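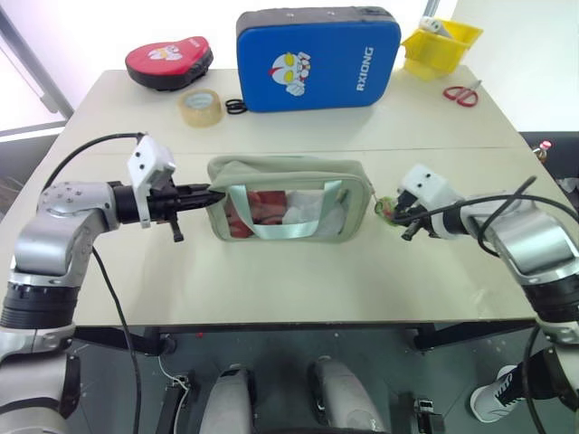
Bench Gallery: Zippers, Pouches and the Trasow Planner

Posted 14 Jul 2020 by Tia Birkett, Haslam workshop

Welcome back to the gallery page, and thank you to everyone who wrote in after the February update asking when we would get on to soft things. We're on to soft things! Most of the spring went into teaching the planner to behave around pouches, bags and anything else that changes shape the moment you touch it, and I've been promising Aiman Ong for weeks that I would put something up about it. He wrote most of the new code and I wrote most of the complaints about it, so between us we should be able to cover the ground.

Two arms on a zipper
The green pouch has become our favorite test piece. One gripper presses against the left end, near the zipper, and the other pinches the little green pull at the right end. It looks like such a small thing when a person does it at the kitchen table, and yet this one task has touched nearly every part of our software.

Who holds, who pulls
Trasow used to plan each arm separately and then check afterward whether the two plans would bump into each other. That was fine for moving blocks from one side to the other, but with a zipper the arms are connected through the fabric whether the planner knows it or not. The new version plans both together, with one arm given the job of steadying and the other the job of pulling, and the two can trade jobs partway through if the reach gets awkward. Aiman calls the steadying arm "the anchor" in the code, and the name has stuck for everybody except me (I still say "the left one," even when it's the right one).

Finding the pull
Perception on this one is Veltari, our in-house package, running on the wrist views together with the view from above. The pull is small and see-through, so the old color matching was hopeless, and for a while it was much happier chasing the strap handle, a perfectly good piece of green as far as it was concerned. What helped was to look for the line of the zipper first and only then search along that line for something to grab. If it can't find the line, it asks the arm to shift a little and looks again. That second look costs us 400 milliseconds and I wouldn't give it back for anything.

The clear front
See-through panels deserve a word of their own. With the red and white contents showing through the front of the pouch, the segmenter kept deciding that whatever was inside was a separate object sitting on the table, and the planner would then politely try to avoid it. We now keep a label for "seen through something," which tells the planner that the shape belongs to the pouch for as long as the pouch is being handled. It still gets muddled by strong light from the window side, and that's next on my list.

The clutter at the back
We leave things on the table on purpose — the tape, the scissors, the yellow basket, the blue pad with the hero's face on it. Veltari has a particular weakness for faces and bold prints, and I would much sooner hear about it on our own bench than from somebody else's. Everything back there is loaded into the planner as a keep-out region with a soft edge, so an elbow may pass near but has to slow down first.

Cables, as ever
Each arm has its loop of black cable, and Trasow treats that loop as a fat, slightly springy tube attached to the wrist. It is a crude model and Aiman apologizes for it in a very long comment at the top of the file. It does keep the wrist from winding itself round the same way again and again, though, and we'll leave it alone until we have something better.

Replaying a run
Every attempt is saved in Etelix, our log viewer, where you can drag a slider back and forth and see the plan, the masks and the gripper forces side by side. There are 2,814 pouch runs in there now, and 197 of them carry a note written by a human being. If you have access, please add more notes! Even "it let go too early" is a help, and it's much easier to search for than a graph.

Settings, for those who asked
The pouch work is in release 4 of the planner. Turn on the paired mode, leave the grip force at the default, and set the fabric slack to "loose" unless your bag is stuffed full. Start with the zipper partly open, as the fully closed case still needs a different first grasp that Aiman hasn't merged yet. Questions can go to either of us at the bench, and mornings are best.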